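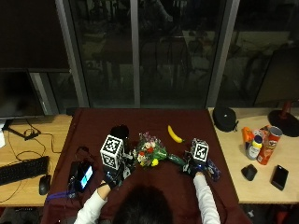 Wahyudi Tambunan told us in May that the first hour is mostly unlearning: you stop reaching for things the way you do at home and start finishing each movement before beginning the next.

Call for participants: manual task demonstration, Flondbridge
1 June 2018
By Riaan Van der Merwe
2 min read

Numine is seeking 30 adults to demonstrate tabletop handling tasks for the Zollden manipulation program. Demonstrations are recorded and used to train control policies for a two-armed robot. No background in robotics or programming is required.

The work

Participants perform short tasks with household items: picking up, turning over, passing from hand to hand, placing. Items vary in stiffness and shape. Fruit, bottles, snack packaging and cut or artificial flowers are all in the current set. Flowers are the hardest category for the policy at present - the stems shift inside the grip and the heads must not be crushed - so we expect to allocate more time to them than to rigid items.

Most sessions use hand-worn sensor rigs with printed marker cubes fixed above each hand. The cubes give us hand pose, and must stay in view of the overhead camera for the length of a demonstration. If a cube is hidden by your head or your other arm, the take is discarded and repeated. Some sessions also use a hand-held gripper with its own camera, or remote operation of the arms from a separate desk.

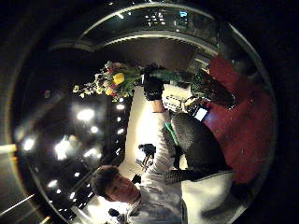 Each participant completes 5 sessions. A demonstration begins and ends with both hands at rest on the cloth. Speed is not assessed. We would sooner have a slow take with clean contact than a fast one with a regrasp in the middle, although regrasps are acceptable if you carry on to the end of the task. The program target is 300 accepted demonstrations per task.

Requirements

- Aged 18 or over
- Full use of both hands, with no current wrist or shoulder injury
- Comfortable sitting and reaching forward for long periods, with breaks
- Willing to wear fitted gloves and long sleeves
- Consent to video recording, which may include your face

Left-handed applicants are encouraged. The existing data is heavily right-handed and the labelling team would like to correct this.

Payment and location

Participants are paid an hourly rate, set out in the consent form, and discarded takes are paid the same as accepted ones. Sessions are held at the Flondbridge site, with evening times available. To apply, write to the study desk at Numine with your glove size, dominant hand and preferred times.

Comments

Lü
Do the gloves come in a proper small? The last study I did had one size and my fingertips never reached the ends.

Riaan Van der Merwe
Yes, small through extra large. Put your size in the application and we'll check the fit before your first session.

benchtop_kel
Is it possible to do only the remote operation part? I've used a leader-follower arm before.

Riaan Van der Merwe
Not in this round. Every participant starts on the hand-worn rigs. Mention the experience when you apply, please.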